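Small Objects, Slow Hands: An Open Day at Jomora

The parking lot at Jomora was full by midmorning. The company occupies the rear half of a former packaging plant and opens it to outside visitors twice a year, in April and in October. Badges were issued at the door, along with a single sheet listing three stations. I spent most of my time at the second, called Barajas on the sheet, where the subject was picking up household and office items from a flat table.

Barajas is a manipulation cell built for testing, with no production role. It has a white table, plain wall panels and a fixed camera that covers the work area. A second, smaller camera rides at the wrist. The control software, Jaleo, is written in-house and takes both views as input. Operators choose a target from a list, and Jaleo proposes an approach, a grasp height and a closing force. An operator can accept the proposal or change any of the three values before the arm moves.

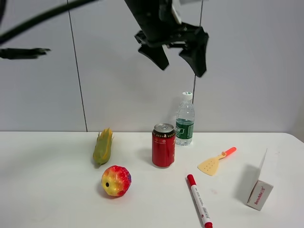 Object choice matters more than the layout of the cell suggests. Jomora keeps a library of 121 items and draws a handful for each session. The library mixes soft and rigid things, shiny and dull ones, toys and ordinary supplies. A clear bottle is difficult for depth estimation, because the camera tends to read the surface behind the plastic. A metal can returns strong highlights. A toy spatula lies nearly flat and leaves little height for the fingers to work with. An open carton presents thin edges that bend under load.

Cycle time is not a priority at this station. Jaleo limits travel speed to 90 millimeters per second near the table, and the engineers on duty seemed content with that. Visitors coming from the Beverero station next door, where a palletizing line was running at full rate, needed a few minutes to adjust. Two of them left.

The questions that did get asked were mostly about pens and markers. A cylinder can roll when touched off center, and it can pivot once it is held, so the part may end up at a different angle from the one planned. The wrist view is there to measure that angle after the fingers close. Jaleo fits a line to the visible length of the object and passes the result to the placement routine. 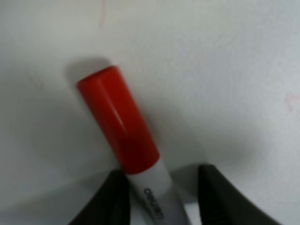 Color helps with this step. A saturated cap against a pale surface is easy to segment, and the boundary between cap and barrel gives the software a fixed point along the axis. White barrels on a white table are harder. The lighting at Barajas is diffuse for that reason, although soft shadows remain and have to be filtered out.

Finger contact is the other open issue. Jaleo does not assume that both fingers bear evenly on the object, and it checks the gap on each side before the lift. If the gap exceeds a set limit, the operator gets a prompt to regrasp. The limit is stored per object — a detail that drew several follow-up questions from people who maintain such tables themselves.

Jomora says the cell has logged more than 700 sessions. Session records include both camera streams, the proposed grasp and any operator change. Failed attempts are kept with the rest. Pricing for Jaleo was not discussed, and the sheet gave no release date. The next open day is planned for October, with registration through the front office.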